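Student Project Report
Sound Library for Short Films: Recording, Editing and Tagging
Meifang Fan, second-year project, Audio Production
Supervisor: Lotte Kramer

1. Background

The idea of this project came when I was editing a short film in my first year. I needed a door that closes softly in a big stairwell, and I listened to very many doors before I gave up and recorded my own. I decided that my project should be a small sound library made for student films, with a clear name on every file. The library is called Fatance.
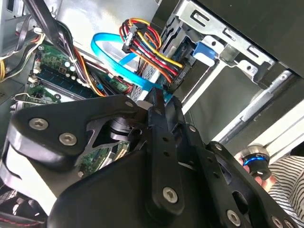
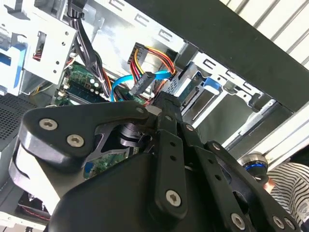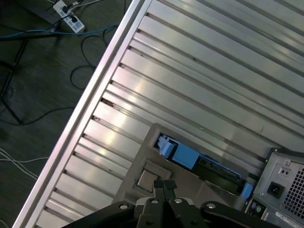 Inside a desktop computer (first two pictures), and a metal panel with a light-blue part in its opening.

2. Goals

At the start I wrote down the following goals together with my supervisor:

- to record everyday indoor sounds that are hard to find in good quality
- to give each sound in a dry version and in a version with room
- to name and tag the files so that a tired editor can find them at night
- to test the library with other students before I hand it in

A goal about outdoor sounds was also on the first list. I removed it in December, when it was windy for most of the month and my first recordings from the harbor were not usable.

3. Recording

I recorded in 14 places. Most of them are in the Salminen building, where our department has its rooms, and the others are private apartments and one empty swimming hall in Plamham. For every place I asked permission first by email. In two cases the answer took longer than the recording itself.

I used a pair of small condenser microphones for the room version and one short shotgun microphone for the dry version. Both went into the same recorder at the same time, so the two versions always belong together and can be mixed. All files are 24 bit and 96 kHz. I chose the high sample rate because I wanted to slow down some sounds later, and a slowed sound with nothing in the high range becomes dull very quickly.

The biggest problem was background noise. In the Salminen building the ventilation runs until late in the evening. I could record there only after 10 p.m., when it goes down to the night level. Even then there is a low hum, which I removed with a high-pass filter at 80 Hz for the light sounds (paper, keys, cloth). For heavy sounds such as doors I left it in, as the filter took away too much of the weight.

4. Editing

After the recording I had many hours of material and only a small part of it was good. I listened to everything once without stopping and put a marker at each good take. On the next day I listened only to the markers. This was slow work, but I think my decisions were better when I was not fresh from the recording.

The final library has 157 sounds in 19 categories. Each sound has up to 4 takes, because an editor who uses the same footstep twice will hear it immediately. I did not use compression. I normalized the loud sounds to one level and the quiet sounds to a lower level, so that a whisper of cloth does not come out as loud as a slammed drawer.

5. Names and tags

I first made the names too long. A file had the object, the material, the place, the microphone, the speed and the take number, and in the editing program you could see only the first half. After a discussion with Lotte Kramer I changed the order to object, action, speed, version, take. The place and the microphone are now in the metadata only.

For tagging I used Cirnusell, which is free for students. It can write tags to many files in one step. It does not accept commas inside a tag, and I learned this after the first category, which I had to do again.

6. Test with users

Six students from the film class used the library for one week in their own projects. They found most sounds by search and almost did not open the folders. The category "Small Metal" was used the most and "Curtains" was not used by any of them. Two students wrote that they expected the dry version to be the first in the list, so I changed this before the final version. One student asked for longer room tones. I had recorded only 30 seconds for each room, and for a dialog scene this is too short.

7. What I would change

I would record two minutes of room tone in every place. I would also write the file names on paper during the recording and not one month later from memory. There are still three sounds in the category "Kitchen" where I am not sure what the object was, and they are now tagged only as "ceramic".

The library and the list of tags are on the department server. Corrections to the tags can be sent to me until the end of the semester.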